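About us
Posted in: Who we are / How we work
14th February
By the Eltier web team
4 minute read

Eltier writes and checks working rules for small robot arms. Our customers are workshops, colleges, shops and care providers who have bought an arm, or are thinking about it, and want to know how to use it properly near people and ordinary household things. We don't build robots and we don't sell them. We are paid for our time, and the customer keeps whatever we write.

The firm started as a two-desk office above a print shop in Celtberg. Our first job was a set of cell rules for a packing company called Sandhu, which had one arm, one bench and a folder of printouts that didn't agree with each other. We replaced the folder with nine pages. Sandhu still uses them, with changes, and most of what we do now grew out of that job. We moved to our present unit, also in Celtberg, when we needed room for benches of our own.

What we do

Most of our work falls under the published standards for robot safety, and we help customers read those and apply them. They say a good deal about guarding, stopping and risk assessment. They say much less about the daily habits of a bench: what may be left on it, who may move the arm by hand, what gets written down at the end of a shift. Our own rulebook, Grovura, is meant for that gap. It has 53 rules and it is reviewed every December.

Grovura is not a standard and we don't certify anybody against it. If a supplier tells you their product is "Grovura approved", please let us know.

How we test a rule

A rule goes into Grovura only after we have worked to it ourselves. Tidy benches are easy to write rules for, and our customers don't have them. We set the arm up among small containers, cases, baskets and patterned or shiny surfaces, and have it pick up and hold small items there.
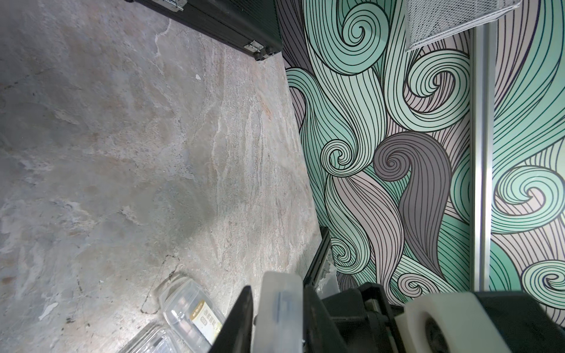

Each proposed rule gets 1000 picks on our benches before we vote on it. A person stands within reach of the stop button for all of them. Dropped items, bumps and wrong grips go in the log, and so does any time the operator felt unsure, even if the arm did nothing wrong. The last of these is the part customers find odd at first. We have changed more rules on the strength of it than for any other reason.

Some of the rules people ask us about most:

Rule 4. The stop button is pressed and tested at the start of every session, by the person who will be running it.

Rule 11. Before a session, write down what is on the bench. Anything not on the list is taken off or added to the list.

Rule 12. See-through items are tried at slow speed first. Clear plastic gives cameras trouble, and an item that was found yesterday may be missed today under a different lamp.

Rule 19. Nobody reaches past the gripper to straighten an item. Stop the arm, move the item, start again.

Rule 30. Camera recordings from the arm are checked for names, faces and paperwork before they leave the building.

Rule 12 was rewritten last year. The old wording covered glass only, and left out plastic boxes and lids.

Working with us

A first visit takes a day. We watch the arm being used as it normally is, talk to the people who use it, and read any rules you already have. You get a written report within 30 working days. If your present rules are fine we will say so, and the report will be short.

We also run a one-day course for operators, at Celtberg or on your site. There is no exam. People who attend get a printed copy of Grovura and a blank bench log.

We do not take on work involving vehicles, drones or surgical equipment. Our benches and our experience don't cover them.

Grovura is free to read and copy. Please keep our name on it, and if you change a rule, mark it as changed. Corrections are welcome through the contact form, and should give the rule number.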